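Thread on refurbishing office desktops, mostly for my own reference. The unit on the bench is a Dell tower, one of a lot of 327 bought from an office clearance at Skavetti. I strip, clean, test and reassemble. Notes in the order I take them.

1/ Case goes on its side, panel off, interior facing up. Screws go in a tray with eight compartments. I used to use a mug. I don't recommend the mug.

2/ Before touching anything: mains lead out, press the power button once with the lead out, wait a minute. Then touch bare metal on the chassis. Wrist strap if the air is dry, and in our workshop it is dry from October to April.

3/ Read the power supply label before you decide what the machine can take. Wattage per rail, connector types, part number. Dell has used its own connectors and form factors in a lot of these, so a standard ATX unit from the spares shelf may not fit the case or the board. Write the part number in the log now. It is harder to read once the case is closed and under a desk.

4/ Then trace the cables. Yellow is normally 12 V, red 5 V, black ground. Colors are a hint and the pinout is the authority. Pull on the connector body, never on the wires, and press the latch fully before you pull.

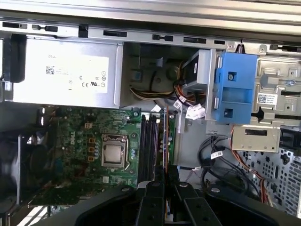

Mārtiņš Grigaitė replies that he labels both halves of every connector with masking tape before unplugging, and that it has saved him more time than any tool he owns.

5/ Fair. I do tape on anything that has two identical plugs close together. On the rest the keying is enough. Tape left in a warm case for three years turns into glue, so take it off again at the end.

6/ Drives. On cases of this type they sit in blue plastic carriers. Squeeze, slide, done, no screwdriver. The plastic gets brittle, so squeeze evenly and don't lever it. I keep a bag of spare carriers from dead units and go through it faster than I would like.

7/ Any drive that arrives with the machine is wiped and logged before it goes back on the shelf. Serial number, hours, reallocated sectors. If the last figure is anything other than zero, the drive goes for shredding. I don't negotiate with sectors.

8/ Dust. Soft brush first, then air in short bursts, with fan blades held still. Vent holes in the side and rear get brushed from both directions. Lint packs into the small ones and a quick blast only moves it somewhere else.

9/ Processor. With the cooler off, clean the heat spreader with isopropyl alcohol and a lint-free wipe until the wipe comes away clean. Don't lift the processor out of the socket unless you have a reason. New paste goes on right before the cooler, a blob the size of a small pea.

10/ Memory. Open the latches, line up the notch, check it again, then press straight down on both ends until the latches close. If it needs real force, the notch is the wrong way around. Hold the module by its edges and keep fingers off the contacts.
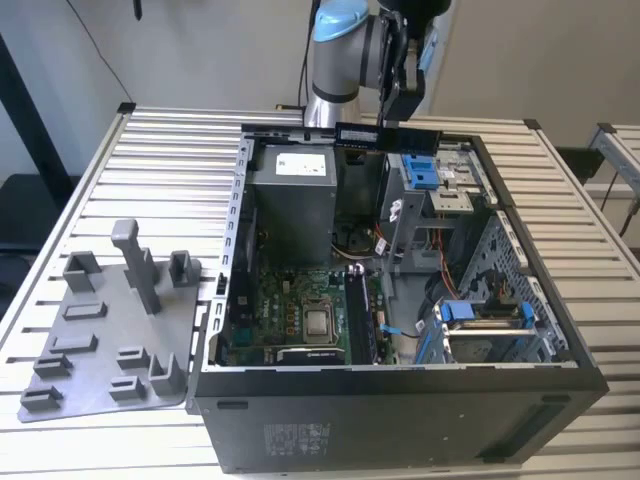
Do you have to fill the memory slots in a particular order?
Follow the diagram for that board, usually printed inside the side panel or in the service manual. Matched pairs go in the slots marked as a pair. The wrong order will often still boot, but it may run in single channel.

11/ First boot is with one module and no drives. If that passes, add the rest. A full memory test runs overnight. Of the last 239 machines I tested, more than 8 had a fault that only showed up after the first full pass, so the short test is not worth much.

12/ Log entry format, for Gudrun Fjeld, who asked: asset number, power supply part number, memory by slot, drive serial, BIOS version, coin cell replaced y/n. Replace the coin cell anyway. Asset 1042 came back from Nygård in July with the wrong date and nothing else wrong with it.

13/ Cable routing last. Keep wires clear of the fan and off the edge where the side panel closes. Next up is the rest of the Skavetti pallet, then the small form factor ones, which have their own problems and will get their own thread.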